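Floserar – serial logger for bench and floor scales

README, release 7

Floserar reads the serial output of weighing scales and writes it to plain text files. It was written for the goods-in area at Hulthorpe, where parcels and loose parts are weighed on several makes of scale that each send their readings in a different form. It runs on a desktop computer with no screen attached and doesn't need a network connection once it is set up.

Contents

floserar – the main program
profiles/ – one file per type of scale
tools/replay – feeds a saved log back through the parser
tools/tare-report – lists every tare change in a log
samples/ – 44 recorded sessions used for testing

Requirements

One serial port, or a USB adaptor, for each scale. The program has been run with up to 8 scales on one computer. Beyond that it will start, but it prints a warning and the polling interval is fixed at its slowest setting.

The scale must be able to send weight, unit and a stable/unstable flag. Scales that send weight only can be logged with the option "assume-stable", but the readings are marked U in the output and tare-report skips them.

Installing

Unpack the archive into a folder of its own. Copy profiles/default.ini to profiles/local.ini and edit the copy. The default file is overwritten by each release. Then run:

floserar --check

This opens each port in turn, asks for one reading and closes the port again. A port that gives no reply is listed as SILENT. A port that replies with text the profile can't parse is listed as GARBLED, and the raw bytes go to check.log.
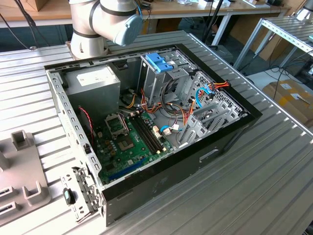
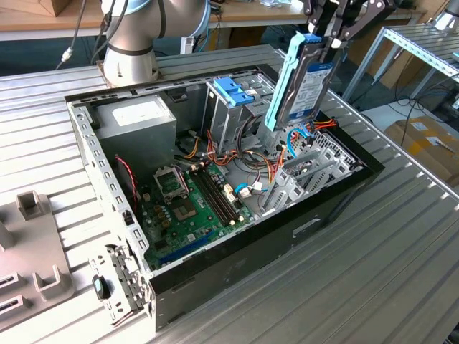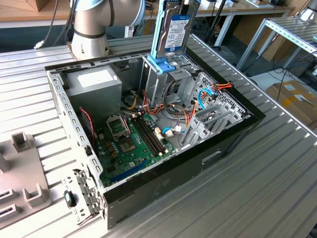 Does Floserar need the scale to be in continuous output mode?

Set the scale to print on request wherever it offers the choice. Continuous mode is supported, but only the last full line in each polling interval is kept and the others are thrown away.

Settings

port – name of the serial port
baud – must match the scale; there is no automatic detection
parity – none, even or odd
interval – time between requests, in milliseconds
unit – g, kg or lb; a reading in any other unit is refused
piece_weight – weight of a single part, for counting; leave blank to turn counting off
sample_size – number of parts weighed to find piece_weight

If piece_weight is set, the output has an extra column with the number of pieces, taken to the nearest whole number. The remainder is kept in the column after it. A large remainder on most lines usually means the sample was too small or the parts vary too much in weight for counting.

Output format

One line per reading, fields separated by tabs:

time, scale id, gross, tare, net, unit, flag, pieces, remainder

Flag is S (stable), M (moving), U (unknown) or E (error). Lines flagged E have empty weight fields and a number in the pieces column. The numbers are listed in errors.txt. The one seen most often is 103, which means that the reply stopped before the end-of-line character. Check the cable first, then the baud setting.

Files are closed at midnight local time and a new one is started. When the clocks go back in October there are two sets of readings for the same hour. The program doesn't mark them.

Profiles

Profiles are supplied for the Rerkholm bench scales (short and long reply formats) and for the Žukauskas platform scale. The Žukauskas profile handles the comma as decimal mark. File names use plain letters only, so look for zukauskas.ini.

To add a profile, record a session with --raw, copy the nearest existing profile and change the field positions until tools/replay gives no E lines.

Known problems

– Negative net weights from the Rerkholm short format lose their sign if the tare was entered by hand.
– tare-report stops at the first blank line in a log.
– Unplugging a USB adaptor while logging can change the port names of the others. Stop the program first, and run --check before starting again.

Not covered

Floserar doesn't calibrate scales and its output is not suited to trade use. It stores what the scale sends and makes no correction for drift or temperature.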